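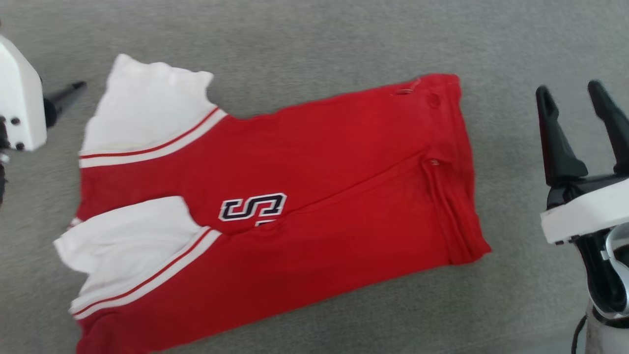 A red short-sleeved shirt with white sleeves, part folded.

I think we fold too much. I have 40 shirts in the house between us, and for years every one was squared off and stacked by size. The stacks lasted until somebody wanted the one at the bottom.

Jocelyn Dalisay, my neighbour in Fundon, still folds everything and says a drawer looks better for it. She is right about the drawer. But a T-shirt gets warm and pulled straight within 5 minutes of being worn, and a crease across the chest does no harm to anyone.

Work shirts are different, and so is anything with a collar. Those I hang. Children's tops, pyjamas and sports kit go in flat, folded once if I have the patience — sleeves wherever they land. I started in March and the drawers still shut.

If you like folding, carry on. I would only ask that we stop teaching it to children as though it were washing their hands.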